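The trial license for the Flisis kitchen package was valid for 30 days, and Vaughan Pomare had used up all of them except two.

He worked for Kröger, a company that rented out kitchens to people who did not want to own one. His boss wanted a report by Friday. Should they buy the package, yes or no? The price was on the first page of the offer, and Vaughan had folded that page backwards so he did not have to look at it.

The package was only software. You chose a room, you chose an arm, you put things on a table, and the arm practiced in the computer until you were satisfied. The salesman from Birgate had promised that a practiced arm would be ready for a real kitchen "the same afternoon". Vaughan had written this sentence down with the time next to it.

On the first evening the arm had dropped everything. By the second week it could take the sponge and bring it back. Now he was at run 236, which was the pouring test, and he had started to speak to the screen.

"Slowly," he said. "Nobody is waiting for you."

His mother called from Wustano in the middle of it. She asked what he was eating, and he said soup, though the soup was still in the can.

"Are you with somebody?"

"With a robot."

"Is it a nice one?"

He thought about this longer than he needed to. The arm was white and quite elegant, and it had never once complained about the hour.

"It is careful," he said. "It has a flask of something red and I don't know yet where it will put it."

"Your father was the same with wine," said his mother.

He pressed pause and saved the picture for page 41 of the report. 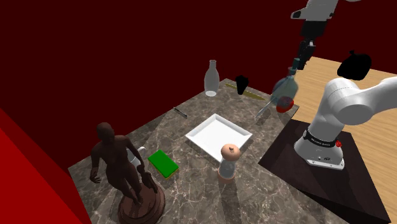
Run 236, paused. The flask is at the right side of the table.

After they hung up he opened the soup and ate it cold, standing. Under "Recommendation" he had typed only the word "Perhaps" – his boss hated that word. He left it there, sat down again and let the arm continue.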